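Saturday morning, and the keyboard again

I work from home four days in the week, and my desk has a glass top. When I bought it I thought glass would be easy to keep clean. Now I know that glass shows everything, and that it also shows the floor, the cables and the legs of the desk. If I drop one crumb, I see it from the door.

The keyboard is a different problem. I type in English for my work and my wife types in Thai to her mother, so we bought one with both kinds of letters on the keys. It cost 549 baht in a small shop in Vumside, and I like it very much. But I had not cleaned it properly for a long time, and I was a little ashamed when my friend Sibel Oral came for tea and looked at it. She did not say anything. She is polite.

So on Saturday I decided to do it well. My first rule is to shut down the computer. Once I cleaned the keys with the computer on and I sent an empty message to Recep Karaca, who is my manager. My second rule is no spray. Last year some liquid went under the space bar of my old keyboard and after this it was always slow to come back up.

I like to use a small brush with a wooden handle. I hold the keyboard with my left hand so that it does not slide on the glass, and I brush with the right one, a small part each time. 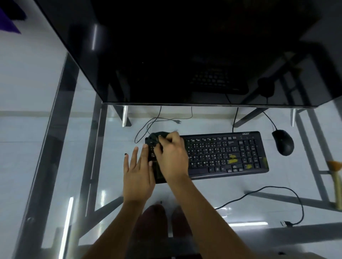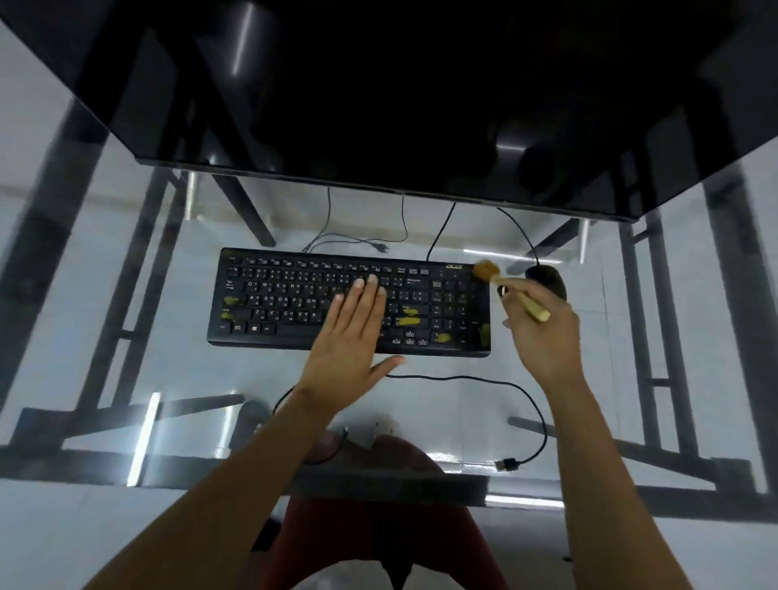 The yellow dirt is the most difficult. It likes to stay on the edges of the keys, and if you push too hard it only goes down between them. I learned to move the brush lightly and in one direction, toward the outside. For the corners I turn the brush and use only the ends of the bristles. I don't remove the keys. I tried this one time in my old apartment in Bisgate and I needed the whole evening to put them back, and two of them were in the wrong place until I moved out.

After the brush I take a dry cloth and go over the keys, then the mouse, then the glass. The glass must be the last, or you will do it twice.

I would like to know what other people do for the space between the number keys. My brush is a little too wide for it. Next I want to do something with the cables.

Comments (2)

Danjuma Amadi
I use an old soft toothbrush for the narrow places. Hold the keyboard upside down first and tap it gently, you will be surprised.

Melahat Coşkun
I also have a glass desk and I agree about the crumbs! Please write about the cables when you do them.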